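About Emar
How we look after our gripper cell in Palstead

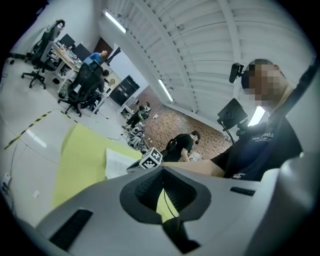 Who we are

Emar is a small workshop for robotic grippers. We work in one long hall in Palstead, with the desks on one side and the machines on the other, so the person who writes a report can stand up and go to see the part. We set up grippers, we look after them and we repair them when they come back to us tired.

Most of our days belong to one cell, which we call Dultix. It is used with hand-held grippers, and it must give the same result in the morning as in the evening. This page explains how we keep it in this condition, because customers often ask it before they send us their own equipment.

Setting up the cell

We begin with the marker cube. The black and white squares on its faces tell the software where the gripper is, and a cube that is turned by a very small angle will spoil all the work which comes after. We clean the faces with a dry cloth, we check that the post does not move, and only then we start the calibration. The routine takes 40 minutes and it reads 971 positions. If one group of positions is missing, we repeat the whole routine - we do not fill the holes by hand.

After this comes the cable. It should hang free with a soft bend when the gripper is turned to both sides. A cable that pulls is the most common fault we find in equipment from other workshops.

Regular care

The rubber pads are wiped at the end of each shift with water and a little soap. Please do not use alcohol on them, it makes our type of rubber hard. We write the date of every change of pads in the cell book, together with the number of the gripper. Screws of the housing are checked once a month and marked with a line of paint, so a loose one can be noticed quickly.

Repairs

A gripper which comes for repair is first tested as it is, before anybody opens it. We learned this from the Chiang project, our first large order, when we opened 39 units too early and lost the traces of the real fault. Now we keep the test record with the unit until it leaves the hall. In the last year we repaired some 88 grippers, and the most were ready within two weeks.

Visiting us

Customers are welcome to be present when their unit is calibrated. Please write to the office before you travel, and bring closed shoes. The yellow and black tape on the floor should be respected also by guests. Coffee is at the desks.

Page last changed: 29 January 2021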